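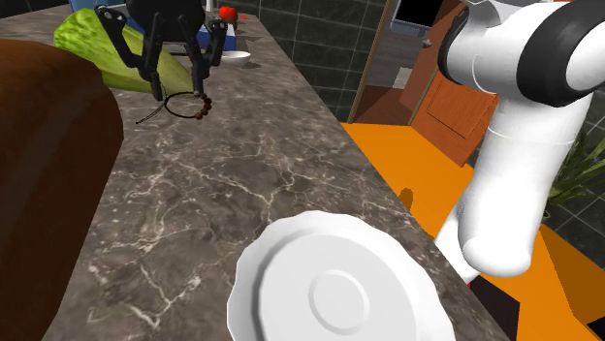

Session 9: The success that wasn't one

Read the Condix log before you come to class, and read it with a pencil. The run was done in simulation, on the kitchen counter set, and the task was to pick up the bead bracelet and put it in the small white dish. The log says "success". Iolanda Queiroz replayed the states and found the bracelet still hooked on a finger when the episode closed.

What went wrong, as far as we know

The success check looks at the distance between the center of the bracelet and the center of the dish. It doesn't ask whether the gripper has let go. A cord loop hanging over the dish passes that check for a moment, and a moment is all the checker wants.

Adelmo Cattaneo blames the contact model, which treats the cord as a chain of short stiff links. He may be right. I would want to see the same fault with a rigid object before I accept it, and so far he has shown me two replays, both with the bracelet. 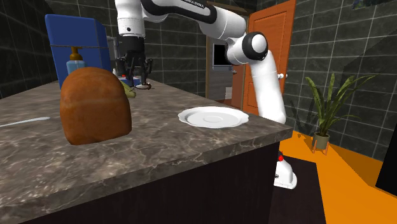 Figure 2. The counter set from the room side, with the arm over the back of the counter.

The batch had 3,380 episodes. How many of the passes are false? The project report doesn't say, and its authors seem not to have looked. Meinir Bevan checked a small sample by hand and put it at about 3 in 100 – a figure I'd treat with care, as she picked the episodes herself.

Note also what the safety monitor did, which was nothing. It watches joint torque and arm speed. A loop caught on a finger hardly shows up in either, and on real hardware the next motion would have started with the object still attached.

For next time

1. Write a release test that this run would fail. State what it measures and when.
2. Say what your test would wrongly reject.
3. Read Cieślak's memo on the Gestotel cell, sections 2 and 3 only. His claim that "simulated faults are cheap faults" is open to attack.

Written answers go to Maiara Godoy before the January lab.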